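Notes from the Fothergill Open Day

Well, we did it! After two postponements (the first one was the boiler, the second one was March, enough said) the Fothergill building finally opened its doors to neighbors, families and anybody else who felt like climbing our stairs on a hot afternoon. The sign-in sheet shows 64 names, and I know for a fact that several of you walked right past it with a lemonade in each hand, so please take that as the polite version. Thank you for coming, and thank you to the folks from Bitthorpe next door for lending us their parking lot and their good folding chairs.

I'd like to tell you a little about Room 13, partly because that's where the crowd was all afternoon and partly because a few of you have written since to ask what you were looking at. Room 13 is where the picking group works, and Sakda Phromma had agreed to run demonstrations every 30 minutes. That schedule lasted until the second one, when the questions ran so long that the third group simply came in and joined the second, and from then on it was more or less one continuous show. Sakda talked for most of four hours and was still cheerful at the end of it, which is more than I can say for my feet.

The job sounds like nothing much when you say it out loud. There is a metal bin with some everyday things in it, and the arm has to pick one up. Sakda likes to begin by asking people to reach for something at home with their eyes shut and one thumb tucked in, and then to imagine never having held a hairbrush before. The group calls the project Trurkine (please don't ask me where the name came from, I've heard two stories and they can't both be right), and what they care about is the choosing: where to take hold of a thing, from which side, and what to do about whatever happens to be lying next to it. A ball wants to roll. A brush has a skinny end and a bristly end, and the two don't behave alike at all.
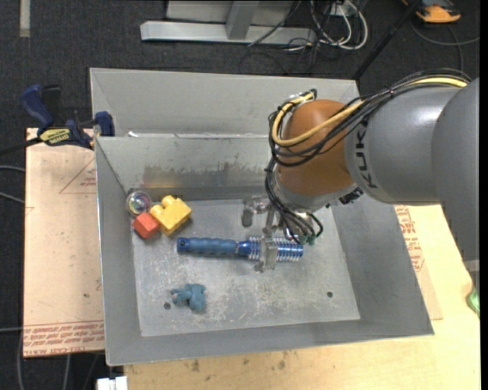
The KUKA arm over the bin in Room 13, with the round blue hairbrush under the gripper.

The younger visitors had strong opinions about which object ought to go next, and the little blue-teal toy animal had a loyal following by midafternoon. One girl wanted to know whether the robot had a favorite. Sakda gave that some serious thought and said no, but that the people in the group certainly did. Another visitor, a retired machinist who stayed through three rounds, mostly wanted to talk about the clamp, and the two of them had a lovely time on that subject while the rest of us waited.

If you missed it, there will be another afternoon like this one, probably in March if the heating behaves. The Clisik people upstairs have promised to open their workshop too, so wear comfortable shoes. We also took in $706 at the bake table, all of it going toward new stools for the school visits, and there is still one blue casserole dish in the office kitchen waiting for its owner. Come by any weekday before five and ask for it at the front desk.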